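How many demos before I stop blaming the data?

Yaowalak Srisuk
I'm teaching a two-arm setup to put mugs on coasters and I've hit a wall. I have 473 episodes recorded by teleop, all with the clutter left on the table – a screwdriver, a big gray box – so the policy doesn't only learn a clean desk. It gets the grasp fine but sets the mug down half off the coaster. Do I keep recording or is something else wrong?
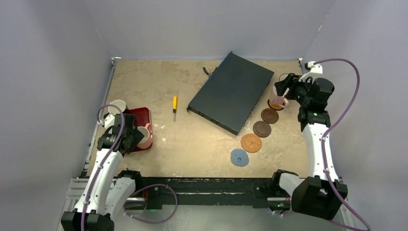
Lamduan Ongart
What are your coaster positions like from one episode to the next? If they're always in a row, it's probably learning the row. I got to almost 600 before I noticed mine never moved. Shuffle them, swap the colors, and start the mugs in different spots on the tray. Also slow down over the last bit of the place. I was rushing the release and the policy copied me, sloppy habits and all!

noiphan_fan
just get more data lol. we had 1,204 and it worked

Daltness
More isn't wrong, but watch your episodes back first. I threw out every one where I hesitated over which arm to use, retrained, and the placing got a lot better. Hold some back for testing too – I forgot to do that the first time.

Related
Teleop lag on one arm only
Merging 2 datasets with different camera heights
Do failed grasps belong in the training set?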